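Break Room Refresh, Rillville Office

November 4, 2023

We moved the break room to the back of the building this fall and are still settling in. The walls got one coat of off-white paint – a second is planned – and the old table came over from the Whitelaw office. More pictures will go up as the shelves fill.
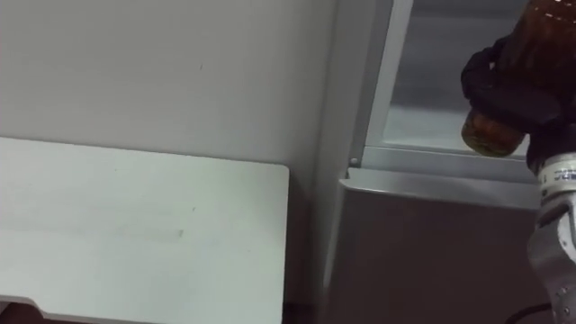
Brown glass jar by the grey glass-front cabinet, white table alongside.

Shelf space is shared. Please put your name on jars and keep them to 200 grams or less if you can. Anything without a label is cleared out on the 22nd of each month. The table still has a few scuffs, and we plan to leave them.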